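Gridmont Tenants and Owners Board > Utilities and Bills > Stonaso "whole home" heating plan, anyone signed up?

pelhamporch
Posted 10/10/2025
Got the Stonaso flyer in the mail again. They want $49 a month and say it covers a yearly tune-up, "priority service" and a smart thermostat that pays for itself. My furnace is old but it runs. Has anyone on here had a real claim paid? I don't mean a tune-up, I mean a part.

radiator_ray
I had it for two winters and dropped it in September. Read section 4 of the contract before you do anything. There is a cap of $900 per claim and heat exchangers are excluded, along with "secondary components," which they never define. When my inducer motor went they called it secondary. I paid for it myself and kept paying the 49 on top of that until I could get out.

mossy_gutter
I'll be the one to disagree. We've had it since we bought the house on Lewis and they replaced an ignitor and a flame sensor, no charge either time. Guy came the next morning.

radiator_ray
An ignitor is a cheap part. Of course they cover the ignitor.

mossy_gutter
It's cheap if you can put it in yourself. I can't. I'm paying so I don't have to think about it at 11 at night with two kids in the house.

pelhamporch
That's fair. What does the thermostat do for you though? The flyer says the average customer saves $3,568 over the life of the system. Average of what? What life?

tallow_and_twine
That number bugs me too. I asked the rep on the phone how long "life of the system" was and he said it depends on the system. Then I asked what it was compared to and he said no thermostat at all. Who has no thermostat at all?

dutchoven22
We have one and our gas bill went down the first year. Just saying.

radiator_ray
Last winter was mild. Mine went down too and I have a dial on the wall from before I was born.

dutchoven22
OK but you didn't check that against degree days either, so you're guessing same as me.

radiator_ray
I did check, it's in the other thread. Usage per degree day was flat. Look it up if you want.

quillback
Skip the plan and put the money in a jar. A new mid-range furnace in my size got quoted with a $2,000 rebate from the Trundance program. I don't know if that's still open, you'd have to call. They wanted a load calculation first and the first contractor I had out wouldn't do one, he just read the sticker on the old unit and wanted to match it. I sent him home.

pelhamporch
The jar sounds good until February. I never keep the jar.

tallow_and_twine
Can I also say that half of what people call a heating problem in these buildings is air leaks? I did rope caulk on the north windows and a door sweep and the back bedroom is livable now. Still not warm. Livable.

mossy_gutter
Door sweeps are great until they drag on the rug. We took ours off.

tallow_and_twine
Then you cut it a little higher. It takes five minutes.

dutchoven22
We keep it at 64 days and 60 at night and everybody just wears layers indoors. I'm not convinced the 60 does much, to be fair. The furnace runs like crazy every morning catching up and I can't tell from the bill if we come out ahead. Hoodies October to April at our place. 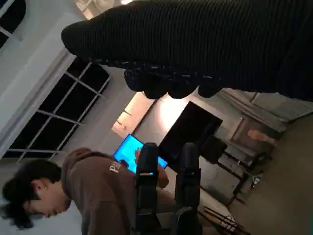 Brown hoodie, hood down. Standard indoor wear.

quillback
60 at night is fine if your pipes aren't on an outside wall. Mine are. I leave it at 65 and open the cabinet doors under the sink.

radiator_ray
The setback does save something, it's just small in a tight house and bigger in a leaky one. People want it to be 30 percent and it isn't.

dutchoven22
Source?

radiator_ray
My meter. I wrote it down every day for a month each way.

pelhamporch
OK, so what I'm hearing is the plan is worth it if you'd otherwise pay for every small visit, and it's no help at all when something big goes. Does that sound right?

mossy_gutter
I wouldn't say no help. $900 is still $900.

radiator_ray
If they agree the part is covered -- that's the whole argument. Get them to tell you in an email which parts are "secondary." I asked twice and got the flyer back.

pelhamporch
Emailed them this afternoon. Will post whatever they send.

quillback
Ask about the cancellation fee while you're at it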